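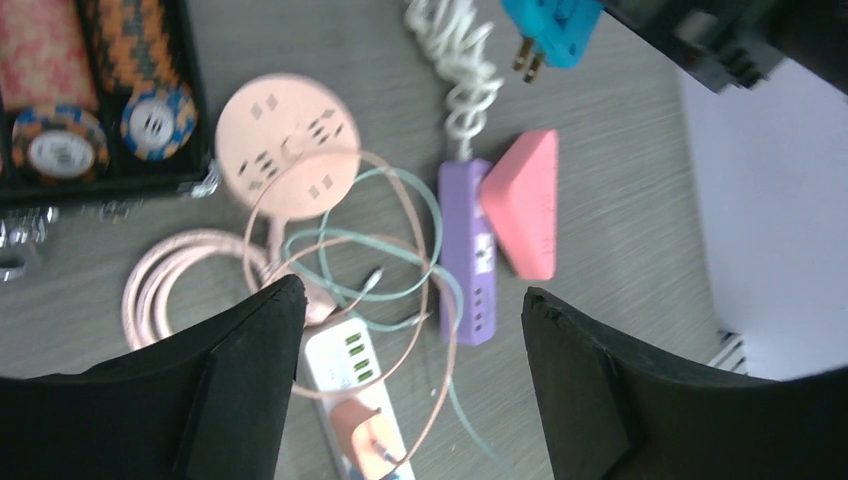
HOME ORGANIZATION 2: SMALL SPACES, SMALL OBJECTS
Handout for Unit 4, The Desk
Instructor: Lukian Shevchuk
October 30, 2019

Before you read any further, please find the homework from Unit 3 (The Kitchen Drawer). Those of you who still have three potato peelers should see me afterward. I am not angry. I would like to hear the argument for the second one.

1. Why the desk gets a unit of its own

A desk is flat, it stands at hand height, and it is near an outlet. Those are the conditions under which cables breed. In the July section I asked people to bring in whatever was lying on their desks on a given morning, and we spent most of the evening separating one student's belongings from another's.

The textbook (Soriano, chapter on work surfaces) says a desk should hold "the current task and its tools." I have never met anyone with a current task that small. For our purposes a desk may hold the current task, its tools, and one thing you like looking at. A mug counts as the thing you like looking at. Two mugs are dishes.

2. Vocabulary

Please use these terms in your write-ups so that I can follow them.

Live cable: plugged in at one end at least, and you can name what it charges.
Sleeper: not plugged in, but you can name the device and the device is still in the house.
Orphan: you cannot name the device.
Hub: anything that turns one outlet into several. Power strips, round socket hubs, cubes.
Lodger: an object with no business on a desk that has been there long enough to be dusted around. Poker chips are lodgers. So are keys, birthday candles, and the little bag of screws from the Baleo shelf.

An orphan does not become a sleeper because you feel bad about it.

3. The procedure

Do this with the computer shut down and the strips switched off at the wall. Yes, the router too. Warn the household.

a) Lodgers first. They go in a box and the box leaves the room. Do not sort it yet. A tray of poker chips is especially dangerous here, as it is very pleasant to sort and you will have done nothing else by dinner. If the chips already have a tray, put the strays in whatever slot will take them and close the subject.

b) Hubs next. Unplug everything from them and line them up. Look at each one for scorching, cracks, or a plug that sits crooked. Any of these and it goes out, however nice the color. Read the rating label, which is printed in the smallest type the maker could find, and write the number on your inventory sheet. Never plug one strip into another. I know that you do it. Stop.

c) Now the cables. Work from an end. Beginners grab the middle of the tangle and lift, and this makes a knot out of what had been a pile. Find a plug, follow it with your fingers, and walk it out of the loops without pulling. Thin cables wound through each other are slower than thick ones. Coiled spiral cords will catch on everything, so take them out early and hang them over a chair.

d) Tag each one as it comes free. Masking tape folded over the cord, pen, the name of the device. "Phone" is a poor label in a house with four phones.

e) Coil loosely, the width of your palm, and fasten with a fabric tie. Do not wrap the cord around the charger. It bends hardest right at the plug, and that is where it will fail.

4. A note on color

Several of you have told me that colored cables solve the problem. Pink for one person, mint green for another, and peace in the home. It does help, up to the point where you forget who was pink. A color code nobody wrote down is decoration. Write it on a card and tape the card inside the cupboard door, or use the tape tags and buy whatever color you please.

5. Storage

Live cables stay on the desk, run along the back edge in clips. Peline makes a decent one; so does a binder clip. Sleepers go in a shallow box, standing up, tags at the top. The Clonik organizer has been recommended in class with some passion, and I have nothing against it except that it has 80 pockets, and anyone who needs 80 pockets should go back to section 3.

Orphans get a dated envelope. If you haven't opened it by the end of the course, take it to electronics recycling. Don't bring it to me. I have my own.

6. For next time

Do one desk, your own. Your spouse's desk is a different course.

Hand in the inventory sheet (hubs with ratings, cables by category, lodgers with their forwarding addresses) and a paragraph of up to 400 words on whatever you found hardest to move. Sheets can be left in the tray outside Room 501. Please use the tray and not the floor near it.

Unit 5 is The Hall Closet. Wear old clothes.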